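Part 3: Pairing your key finder tags and setting up the drop zone

If you've made it this far, your Kokum hub is plugged in, the light on the front is steady, and you've got the Imitz app open on your phone. Nice work, the dull bit is over! This part covers getting your tags talking to the hub and then picking a home spot for your keys, so the app can nag you when they aren't there.

I wrote this guide after setting up the system in my own place and then at my parents' house, where I got to make a whole new batch of mistakes. The booklet in the box is fine, but it skips a few things I really wanted to know, so I've put those in as notes.

Before you start

You'll want the hub, at least one Doolan tag, your phone with Bluetooth turned on, and a coin or small flat screwdriver for the battery door. Leave your keys off the tag for now. I know it's tempting to clip everything together right away, but you have to press the middle of the tag a few times and a bunch of keys flopping around makes that a pain.

Pairing a tag

1. Turn the battery door on the back of the tag to the left with your coin until the notch lines up with the dot. Lift it off.

2. Pull out the clear plastic strip. If it tears (mine did), tip the battery out, pick off the leftover piece, and put the battery back with the plus side facing you.

3. Close the door and turn it right until it clicks. You should hear two short chirps.

4. In the app, tap Add, then Tag. The app looks for anything nearby and shows a spinning circle while it does.

5. Press and hold the middle of the tag until it gives one long chirp, then let go. Let go too soon and you'll get a sulky little double beep, and you'll have to hold it again.

6. When the tag shows up on the screen, tap it and type in a name. Keep it short! I called one "spare set for the back door and shed" and the app chopped it down to "spare set for the".

7. Tap Save and wait for the green check mark.

Note: Every tag has a short code printed inside the battery door. If two tags show up at once, that code is how you tell them apart. One of mine ends in 967 and I've had it memorized ever since, for no good reason.

Caution: The tags use small coin batteries. Keep loose ones away from kids and pets, and put the old ones straight into your battery recycling. If you think someone has swallowed one, get medical help right away.

Choosing a drop zone

The drop zone is just the spot where your keys live when you're home. The hub learns how strong the tag's signal is from there and uses that as its starting point. Pick a flat surface that you walk past on your way in, and try to keep it away from the microwave, the router and anything with a big metal back. A side table is great. So is a shelf by the door, if you have one (I don't, sadly).

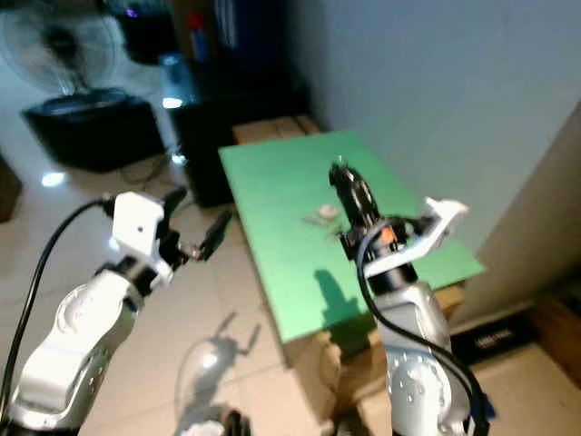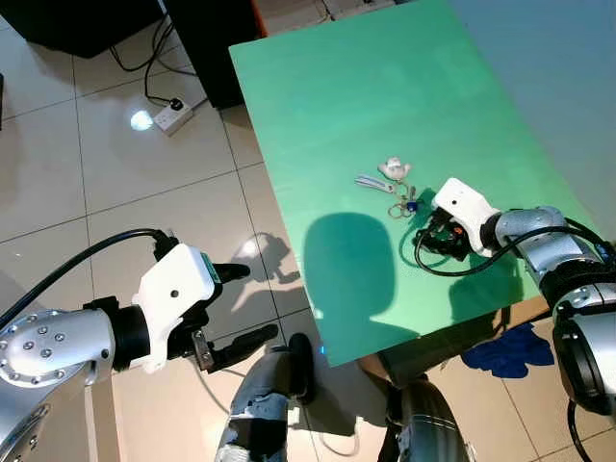

5 min read

Teaching the hub your spot

1. Clip the tag onto your key ring and put the whole bunch down the way you normally would. Don't arrange it neatly. You want the hub to learn from real life.

2. In the app, open the tag you just named and tap Drop Zone, then Learn.

3. Step back a couple of paces and leave the keys alone while the bar fills up. Walking between the hub and the keys can throw off the reading, so this is a good time to stand still and think about dinner.

4. When the app asks for a second reading, pick up the keys, put them back down in a slightly different place on the same surface, and tap Next.

5. Do the same for the third reading, then tap Done.

You'll get a score at the end. Mine came out at 51 the first time, and the app called that "fair." I moved the hub off the floor and onto a bookshelf, ran the steps again, and it jumped up to 129, so it's well worth trying a new spot for the hub before you give up on the table you like.

Note: If you've got a metal dish or tin that you throw your keys into, do the readings with the keys in the dish. Metal muffles the signal quite a bit, and if you teach the hub without it you'll get reminders every evening telling you your keys are missing when they're right there in front of you. Ask me how I know.

Setting a reminder

1. From the tag's page, tap Reminders.

2. Choose a time. I have mine set for 9:30 p.m., late enough that I'm home and early enough that I don't mind hunting through coat pockets.

3. Pick Chirp, Phone or Both. Chirp makes the tag itself beep, and Phone just sends you a message.

4. Tap Test. If you picked Chirp, you should hear it from the next room.

If the hub won't finish learning

Error 2532 means the tag dropped out halfway through a reading. Close the app all the way, open it again, and go back to step 2 of "Teaching the hub your spot." You don't have to pair the tag again, thank goodness.

If the bar gets stuck and there's no error at all, check whether your phone has gone into battery saver. That one cost me most of an evening.

If you hear chirping but nothing shows up in the app, the tag may still be tied to someone else's account. Press the middle five times quickly to wipe it, then start over from the top of this page.

Next up is Part 4, linking the hub to a Cisgate door sensor. You can skip that one if you're only here for the keys.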